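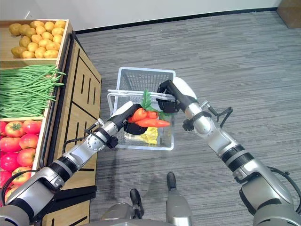
Produce stand and shopping basket, Gasto demonstration store.

Members of the Stankevičius retail training program attended the open day at the Gasto demonstration store in Drarkow on 22/08/2026. The store occupies 113 square meters and is used for the teaching of display and stock handling.

The visit began at the produce stand. It is built of light-colored wood, with raised edges that hold the goods in place, and its compartments are stacked one above another. Small yellow potatoes are kept at the top, long green beans in the middle and red tomatoes below them. Members noted that a few beans lay over the front lip of their bin. Staff advised that long items should be laid in one direction and checked at each round.

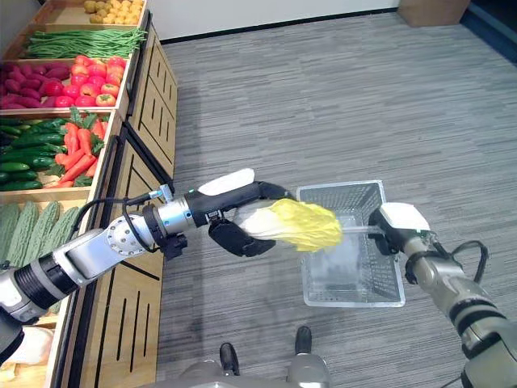 Page 5

The second part of the visit concerned baskets. The model shown at the stand is a translucent plastic one with perforated walls and a carrying handle, and was considered suitable for bulky items such as napa cabbage. Gasto holds 400 baskets in storage and intends to raise this number to 500 in September.

Members asked that the next visit allow more time at the stand. The program office will circulate a list of shelf label sizes on request.

Filed under: Visits and Open Days
Last updated: September
Contact | © Stankevičius | Back to top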